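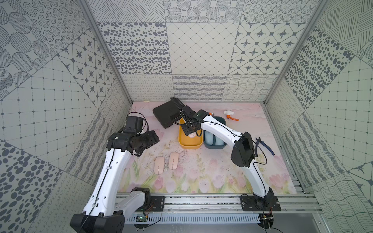 Kollus Redaktionshandbuch, Kapitel 7: Eilmeldungen bei Anschlägen und anderen Großlagen einrichten

Februar, von Ainhoa Esteban
Lesezeit: 4 Minuten

Dieses Kapitel gilt für alle Desks, die Kollus im Dauerbetrieb nutzen, auch für die Außenredaktion Wumdale. Es setzt voraus, dass die Benutzerkonten aus Kapitel 3 angelegt sind. Wer nur den Wetter- und Verkehrsticker betreut, kann es überspringen.

Der Hersteller Zurnovon bewirbt das Modul »Eilmeldung« mit dem Satz, es erkenne gesicherte Lagen selbstständig. Verlassen Sie sich nicht darauf. Das Modul erkennt, dass viele Quellen dasselbe schreiben. Ob die Quellen voneinander abgeschrieben haben, merkt es nach unserer Erfahrung selten.

7.1 Quellen anbinden

1. Öffnen Sie Verwaltung > Quellen und wählen Sie »Neue Quelle«.
2. Tragen Sie den Agenturfeed von Gumede ein. Der Port ist 1324, auch wenn das Eingabefeld einen anderen vorschlägt.
3. Legen Sie für Polizei, Feuerwehr, Staatsanwaltschaft und Innenministerium je eine eigene Quelle an. Der Sammeleintrag »Behörden« wirft alle in einen Topf, und hinterher weiß man nicht mehr, wer eine Opferzahl genannt hat.
4. Stellen Sie bei jeder Quelle die Stufe von Hand ein: »Amtlich«, »Agentur« oder »Unbestätigt«.
5. Setzen Sie alle Konten aus sozialen Netzwerken auf »Unbestätigt«, auch die mit Häkchen.
6. Speichern Sie und laden Sie die Seite neu. Fehlt danach ein Eintrag, wurde er verworfen. Eine Fehlermeldung gibt es dafür nicht.

Hinweis: Die Funktion »Stufe automatisch vorschlagen« bleibt ausgeschaltet. Im Probebetrieb stufte sie den Fanclub eines Handballvereins als amtlich ein.

7.2 Freigabe festlegen

1. Wechseln Sie zu Verwaltung > Freigabe.
2. Setzen Sie »Mindestzahl unabhängiger Quellen« auf 2. Voreingestellt ist der Wert eins.
3. Aktivieren Sie »Freigabe durch Person«. Das Handbuch des Herstellers nennt diese Einstellung optional. Bei uns ist sie Pflicht.
4. Tragen Sie die diensthabende Chefin oder den diensthabenden Chef vom Dienst ein, dazu eine Vertretung.
5. Begrenzen Sie den Text der Push-Meldung auf 270 Zeichen. Längere Texte schneidet Kollus hinten ab, und dort steht meistens das »nach Angaben der Polizei«.

ACHTUNG: Gleichlautende Meldungen zweier Agenturen zählt Kollus als zwei unabhängige Quellen, auch wenn sich beide auf denselben anonymen Sicherheitskreis berufen. Lesen Sie die Originale, bevor Sie freigeben.

7.3 Namen, Herkunft, Opferzahlen

Für diese Angaben gibt es in der Maske eigene Felder. Benutzen Sie sie. Was im Freitext steht, lässt sich später nicht sauber korrigieren.

1. Lassen Sie das Feld »Tatverdächtige Person« leer, bis eine amtliche Quelle den Namen nennt und die Redaktionsleitung über die Nennung entschieden hat.
2. Tragen Sie Staatsangehörigkeit und Geburtsort nur ein, wenn sie amtlich bestätigt sind. Beides sind getrennte Angaben. Kollus übernimmt gern die eine für die andere.
3. Geben Sie Opferzahlen immer mit Quelle und Uhrzeit ein. Bei widersprüchlichen Zahlen gilt die niedrigste amtliche.
4. Verwenden Sie »Anschlag« erst, wenn die Ermittler den Begriff verwenden. Bis dahin steht im Titel, was feststeht: Explosion, Schüsse, Sperrung.
5. Lassen Sie das Feld »Mutmaßliches Motiv« frei. Wir haben seine Entfernung beantragt, bisher ohne Antwort.

7.4 Probelauf

1. Schalten Sie unter Verwaltung > Betrieb auf »Test«. Der Rand des Fensters muss sich orange färben.
2. Prüfen Sie trotzdem die Empfängerliste. Der orange Rand sagt nur etwas über die Anzeige aus.
3. Lösen Sie eine Meldung mit dem Titel »TEST« aus und warten Sie auf die Rückfrage an die freigebende Person.
4. Bestätigen Sie nicht. Nach rund 600 Sekunden muss die Meldung verfallen.
5. Geht sie stattdessen hinaus, nehmen Sie das Modul außer Betrieb und rufen Sie die Technik an.

Führen Sie den Probelauf nach jedem Update durch, möglichst am Samstag vor Beginn der Frühschicht.

7.5 Korrektur und Rückruf

Der Knopf »Zurückrufen« löscht die Meldung auf unserer Seite. Auf Telefonen, die sie schon angezeigt haben, bleibt sie stehen, was immer der Hilfetext verspricht. Schicken Sie deshalb stets eine zweite Meldung hinterher, die mit »Korrektur:« beginnt und den Fehler benennt. Tragen Sie den Vorgang danach ins Dienstbuch ein, mit Uhrzeit der ersten Meldung, Uhrzeit der Korrektur und Kürzel.

Kontakt: Redaktionstechnik | © Redaktion Wumdale | Nach oben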